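El rincón del microondas

Llevaba semanas prometiéndole a mi amiga Rosalba Palumbo que iba a escribir sobre la cocina compartida, y como el miércoles me quedé en casa con un resfriado tonto y una tetera entera para mí sola, me he puesto por fin. Aviso de que me voy a enrollar, porque de cocinas me gusta hablar casi tanto como de comida.

Para quien llegue nuevo al blog: vivo en un piso grande con otras tres personas. Somos Tullio Benedetti, que fue quien encontró el piso, Hsin-yi Yang, Carmela Galli y una servidora. Tres vecinos y yo, cuatro maneras de entender lo que es una cena. Hsin-yi no come carne desde los once años o así, y Carmela tampoco, aunque lo suyo es más reciente y hace excepciones con las anchoas (ella dice que las anchoas son un condimento, y ya hemos dejado de discutirlo). Tullio y yo comemos de todo. Durante los primeros meses no le dimos la menor importancia al asunto y cada cual calentaba lo suyo donde podía, hasta que una noche de noviembre Hsin-yi sacó su arroz con leche del microondas y sabía clarísimamente a chorizo. No se enfadó, que es casi peor. Se quedó mirando el cuenco, comió dos cucharadas más por educación y lo dejó en el fregadero.

Fue la semana siguiente cuando hablamos de tener dos microondas. Parece un capricho, ya lo sé, y mi madre se rio un buen rato por teléfono. Pero en un piso de cuatro los horarios se pisan, a las nueve de la noche hay cola para todo, y la verdad es que el segundo aparato nos ha quitado más roces que cualquier tabla de turnos. El de Hsin-yi y Carmela está junto a la nevera y es uno pequeñito que trajo Carmela de su piso anterior. El otro lo compramos entre Tullio y yo de segunda mano, en Dremosell, por 90 euros, y lo subimos los dos a pie parándonos en cada rellano.

Le tocó el rincón del fondo, ese trozo de encimera blanca que hace esquina y donde antes se acumulaban las cosas sin dueño: el colador sin mango, las pilas, los folletos de pizza, una caja de té de menta que venía con el piso. Vaciarlo me llevó una tarde entera. Encontré hasta la garantía de una batidora Kendley que ninguno de los cuatro recuerda haber tenido. Luego medí tres veces, porque el hueco es justito, y aun así cuando lo empujamos hacia el fondo contuve la respiración. Entró. Queda casi pegado a la pared de atrás, más de lo que a mí me gustaría, y tengo apuntado buscarle otra colocación antes de que llegue el verano, que los manuales siempre piden que se deje aire y en eso les hago caso.

La etiqueta la puso Tullio, en la esquina de arriba de la puerta. La idea viene de la residencia donde vivió el año que estuvo estudiando fuera, con estudiantes indios casi todos, donde estas cosas se marcaban en inglés y en dos palabras: veg y non-veg. Nos hizo gracia y así se quedó. A mí me gusta cómo queda esa letra sobre el negro, tan pequeña y tan seria, y además las visitas preguntan siempre y eso da conversación mientras se calienta la sopa.

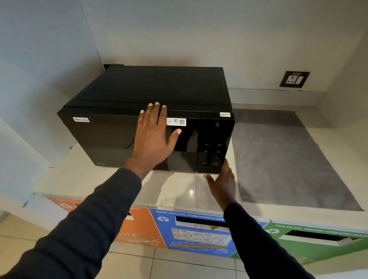
Limpiar la puerta sin volverse loca

Las puertas brillantes son preciosas el primer día. Después son un registro de todas las manos que han pasado por la cocina. En casa las abrimos apoyando una mano en el cristal, no sé quién empezó con la costumbre pero se nos ha pegado a los cuatro, y claro, cada dos días está aquello lleno de dedos. Probé primero con limpiacristales y me dejaba unas aguas tremendas. Probé con papel de cocina y era peor, porque además suelta pelusilla. Lo que mejor me ha funcionado es un paño de microfibra apenas humedecido, con una gotita de jabón de fregar los platos, y luego otro paño seco en pasadas largas de arriba abajo. Con las pegatinas voy con cuidado, rodeándolas. La del código QR no me he animado a quitarla, en parte por pereza y en parte porque una vez intenté quitar una parecida del horno y tuvimos un cuadrado pegajoso durante medio año.

Para el interior, el truco de siempre: un bol con agua y medio limón, tres minutos, y dejar la puerta cerrada otros cinco. Lo aprendí de Carmela Bellini, la vecina del segundo (dos Carmelas en el mismo portal, el cartero está desesperado), y ella le añade una cucharada de vinagre. Yo no, que luego me huele a ensalada la cocina entera. Pasado ese rato la grasa sale con una esponja blanda y sin rascar. El plato giratorio lo friego aparte, a mano.

Lo que caliento y cómo

Os confieso que durante años usé el microondas como lo usa casi todo el mundo: a tope y a correr. Ahora que tengo uno con el panel lleno de letreritos me ha dado por trastear. El botón de potencia, sobre todo. Las lentejas del día anterior a media potencia y con una tapa puesta no tienen nada que ver con esas lentejas que arden por los bordes y están heladas en el centro. El guiso de ternera lo mismo, con una cucharada de agua por encima y removiendo a mitad. Con el pollo asado sigo peleándome. Si alguien tiene una manera de que la pechuga no se quede como una suela, que me la deje en los comentarios, por favor, que llevo ya varias cenas tristes.

Para el café recalentado (sí, recaliento el café, mi abuela también lo hacía) tiro del inicio rápido y me quedo delante mirando.

Tullio, en cambio, es de los que paran siempre el aparato cuando faltan dos segundos para no oír el pitido. Yo lo encuentro entrañable a las ocho de la tarde y desesperante a las siete de la mañana, según haya dormido.

Lo que queda por hacer

Me falta una balda encima, o algo parecido, para los táperes y las tapas. Rosalba me recomienda unas de Plekmont que se montan sin taladro, y Carmela Galli dice que ni hablar, que lo que nos hace falta es tirar la mitad de los táperes. Probablemente tenga razón. También quiero una alfombrilla de silicona para apoyar las fuentes al sacarlas, que la encimera blanca es sufrida para según qué cosas, pero para el pimentón y la cúrcuma es una tragedia. Ya hay una mancha amarilla al lado de la nevera que firmó Hsin-yi con un curry y que no se va ni con bicarbonato.

Y tengo pendiente también la cafetera, que sigue sin sitio fijo y anda de un lado a otro de la cocina según quién haya desayunado el último. La semana que viene, si se me pasa este catarro, os cuento dónde ha terminado y os pongo la receta del arroz con leche, que Hsin-yi me ha dado permiso.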